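**Ticket: Cinis gripper, episodes dropping out on upload**
Status: open, waiting on Mokoena

Hi all, and thanks for being so patient with this one. We recorded 200 demos for the Stoltetti set in the glass office and 14 were rejected with "tag lost". I've gone back through every one of them with a cup of tea, and they all fail in the first four seconds.
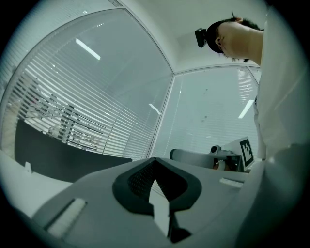 My first thought was glare from the ceiling lights, so I closed the blinds and re-ran a few — same error, sadly. Recalibrating made no difference either. I do wonder if the head camera and the gripper clock are starting out of step.

Could someone at Mokoena please check the sync offset? I've left the raw files in the Clistano folder, labelled by episode.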